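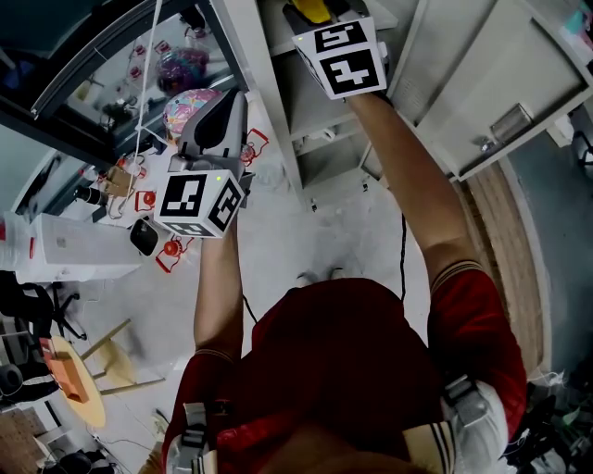
Grant Updates – August

Hi Teresa, and hello to everyone at the Dosari fund who reads these! You asked for a shorter report this time, so I'll try (no promises).

The big news is that the Jultwood community cookbook has a full first draft. We ended up with 276 recipes, which is more than we can print, and Afia Ayaaba and I have spent most of our evenings arguing about soup. The printer in Nollthorpe quoted us for 300 copies at the page count we gave in the spring, so 23 recipes have to go before we sign anything. Stews are safe. Desserts are in trouble.

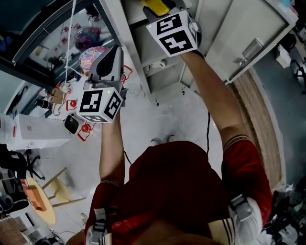
Striped cuffs and a gray shoulder strap, August.

Testing is slower than I'd like. Akosua Aidoo runs the test kitchen on her own two evenings a week, and she's gotten through around 60 dishes. Some of the older family recipes only say "enough flour" or "cook until done," so she has to call people up and ask, and then they talk for an hour – lovely for the stories chapter, not so great for the schedule.
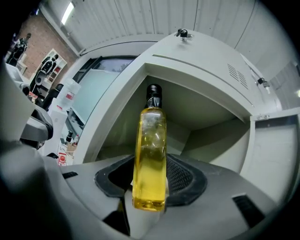
Bottle of yellow liquid with a black cap.

Money next. We're under budget on ingredients and over on editing, mostly my fault for changing the chapter order twice. I'd like to move the leftover grocery money to Zuweira Abugri's indexing fee, if that's okay with you. She can start as soon as the recipe list is final.

Still open: the cover, the metric conversions, and whether Theophilus Acheampong's bread chapter goes first or last. I'll send you the new page count when the printer gets back to me.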